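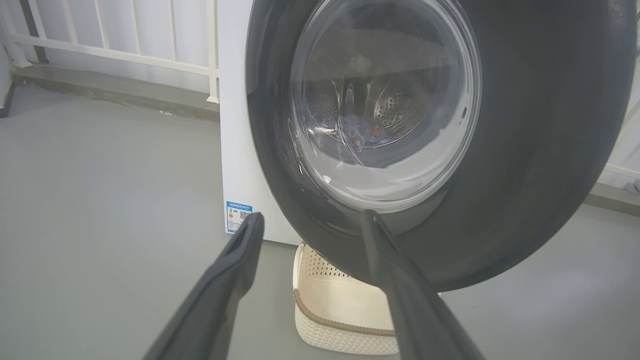 *Rakon's fingers at the washer door, with a small load in the drum and the basket waiting underneath.*

# Rakon Laundry Assistant

If you've ever worked in a busy laundry room, you know that the washing is the easy part. It's the bending that gets you, along with the reaching into the back of the drum for that one last sock, and the walking back down the hall when a cycle ends just as you've sat down with your coffee. We built Rakon for the people who do that work every day, and we've tried to build it the way they asked us to.

Rakon is a two-armed helper for small commercial laundry rooms: daycares, guesthouses, clinics, nursing homes and anywhere else that runs ordinary front-loading washers instead of the big industrial kind. It opens the door, takes the laundry out piece by piece, puts it in a basket and lets someone know the basket is ready. You keep your own machines and your own baskets.

## What it does during a shift

Most of our customers hand Rakon the unloading first and leave everything else as it was for a few weeks, and we think that's a very sensible way to start. Small items are where it really earns its keep. Bibs, washcloths and baby clothes like to cling to the drum wall or bunch up at the bottom, and the long, narrow fingers are shaped for getting in after them without pulling at the fabric. A camera near each gripper gives a close look at the door and the drum, and a second view from the head keeps track of the basket and the floor in front of the washer.

The basket goes right up against the front of the machine, below the door, so that anything dropped on the way out has a good chance of landing where it should. Both arms work from the front, one on each side of the basket.

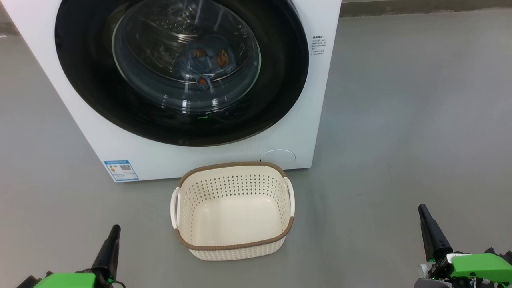 ## What changes for your staff

We would rather talk about this openly than leave you guessing. Rakon takes over a piece of someone's job, and the people who do that job deserve to hear about it early – before the crate arrives, please! We're happy to come by and answer questions, including the uncomfortable ones.

At Rocha, a daycare group that has been using Rakon since October, the laundry is still run by Cremilda Moura and Jeferson Falcão. Over 18 weeks the robot unloaded 464 loads there. Sorting, stain treatment and folding stayed with the two of them, and so did the final look inside the drum.

> "I was worried they'd want me to stand and watch it all day. I don't. I fold while it unloads, and when it gets confused by a fitted sheet it calls me over and I sort it out. My knees are happier. I did have to learn to leave the basket in the same spot, and that took me longer than I'd like to admit."
> – Cremilda Moura

Jeferson had a different complaint, and a fair one: in the first weeks the chime that says a basket is ready was far too loud for nap time. You can now turn it down or switch it to a light, and the setting is on the first screen.

## What it doesn't do

- It doesn't fold. Folding is still a job for people.
- It doesn't handle heavy blankets or comforters. Please unload those by hand.
- It doesn't check pockets, so that still needs to happen before the wash.
- It doesn't choose programs or measure detergent.

## Setting up

A flat, dry floor and clear space in front of the washer are the main things. Our installer, Cleiton Aguiar, spends 2 days with you: the first for teaching the robot your doors and baskets, and the second for working alongside your staff at their normal pace. He'll put down a small floor mark for the basket if you'd like one, and most people would.

Anyone in the room can stop the arms with the button on the stand. Everyone on the shift should try it at least once during training, including the people who only pop in to pick up towels.

## Care and spare parts

Wipe the fingers with a damp cloth at the end of the day and keep lint away from the wrists. Finger pads should be changed after 1000 loads, and a spare set is included. Additional pads and the Surkau rolling stand can be ordered separately.

## Ask us about a visit

Rakon is made and supported by Jolalov. Tarcísio Medeiros looks after new customers and Tarcísio Prado looks after service, so do give a last name when you call. Tell us which washers you have and what you usually wash, and if you can, have one of your laundry staff join the conversation.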